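About Stikside

Stikside began in 2021, when Joana Serrano and Deolinda Garcia decided that people ought to be able to meet a household robot before forming an opinion of one. We still feel that way, and so our open house every February is held in a proper living room, with a sofa, a good rug and plenty of chairs for company.
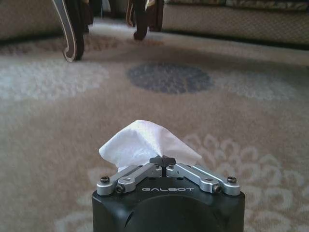
Do I need to know anything about robots to come?
Nothing at all. Most of our guests have never stood near one, and Alby Mahuika is happy to start from the very beginning, as many times as you like.

The demonstration is tidying up, the sort of thing you might do after the grandchildren have gone home — tissues, a bottle, whatever has ended up on the floor.

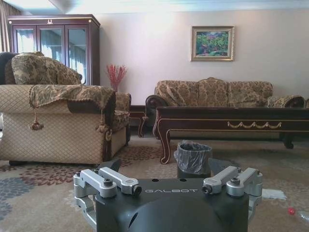
We chose tidying because everybody knows how it ought to go, and so everybody has something to say about it! Last time we welcomed 73 guests, and Deolinda wrote down their remarks over coffee and read every one of them to the team.
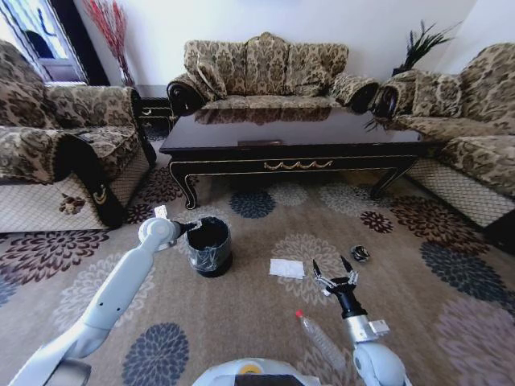
Visits start at 10 in the morning and there is no charge. Please do bring the children, and your questions, and write to Joana beforehand if you would like a seat near the front.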